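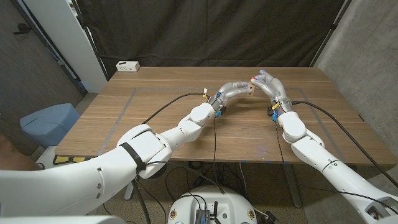 Re: Two-arm bench build, handing over a small block

fjadoon
Both hands on the block at last, after more evenings than I'd like to admit! I've slowed the right arm to 50 percent and it's so much calmer.

Bridcombe_Sid
Lovely work, Farzana! I'd tie up that long cable off the right wrist though – mine snagged in June.

notard69
Disagree, tied cables pull on the wrist. Leave it slack.

Bridcombe_Sid
Slack is fine until it catches a table leg :)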